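Home Archive Notes Tools About Contact

Search this site Enter keywords Go

Sharpening kitchen knives on two stones

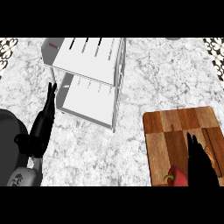
I own more sharpening gear than I use. Over the last few years the routine has shrunk to a 500 grit stone, a finer one for finishing, and a strip of leather glued to a flat board. The finer stone came without a stated grit and I have stopped trying to find out what it is. It polishes enough for vegetables and leaves enough tooth for tomato skin.

The 500 is an Astix. It is a soaking stone, and the leaflet in the box asks for 10 minutes in water. I leave it in until the bubbles stop. It cuts fast and dishes fast, so it has to be flattened often. I draw a pencil grid on the face and rub it on a coarse plate under the tap. When the grid is gone, the face is flat. If a patch of pencil stays in the middle, the stone is hollow and needs more time. Skipping this was my main error for the first year. A hollow stone rounds the bevel, and a rounded bevel feels sharp on paper and then slides off an onion.

The knife I do most often is an Agyeman chef's knife in plain carbon steel. It stains if you look at it, and it takes an edge with very little work. The other one is stainless, from Ulstead, with a thicker spine and harder edge. It needs twice the strokes and forms a burr that hangs on.

Angle. I used to clip a plastic guide to the spine. It scratched the blade and changed the angle toward the tip, where the blade narrows. Now I set the angle by eye, lock the wrist, and move from the elbow. To check it I color the bevel with a black marker and take two light strokes. Ink left at the edge means the spine is too low. Ink left at the shoulder means it is too high. Marker is cheap and I recommend it over every guide I have bought.

Pressure. Moderate on the edge-trailing stroke at the start, light on the return. I once put a kitchen scale under the stone to see what I was doing. It read 2753 grams with the stone and a wet towel on it and my fingers on the blade at what I thought was light pressure. The stone, its base and the towel account for 612 of that. So "light" was over two kilos of push, and the burr I was getting was correspondingly ugly. I now aim for half that on the coarse stone and close to nothing on the last strokes of the fine one.

Burr. Work one side until you can feel a burr along the full length, heel to tip, on the other side. Then switch. I feel for it by dragging a thumb off the edge, away from the spine, never along it. The heel is where I miss it most often, because the hand holding the handle runs into the end of the stone. Turning the blade a little more square to the stone fixes this.

Burr removal is where most of my questions from readers come from. Signe Ravn wrote to ask why her edges go dull after one dinner. My guess is a wire edge: the burr was folded upright and left in place, where it cuts very well until it snaps off. Alternating single strokes on the fine stone, each lighter than the last, takes care of most of it. Then a few passes on the leather, spine first. If the edge still catches on one side of a cotton ball, go back to the fine stone. More leather will only bend it back and forth.

I tried the Farkside pull-through sharpener for a month in October, on a cheap paring knife. It produces an edge quickly. Under a loupe that edge looks like a torn ticket, and it removes a lot of steel each time. For a knife that opens bags I would still use one.

Storage and boards matter more than I assumed. Glass boards ruin an edge in minutes. End grain is kind to it, ordinary long-grain wood is fine, and scraping food sideways with the edge down is bad on any of them. Flip the knife and scrape with the spine.

Next I want to thin the Ulstead behind the edge. It wedges in carrots, and no amount of work on the bevel will change that. I expect it to take an evening on the coarse stone and to leave scratches I will have to live with.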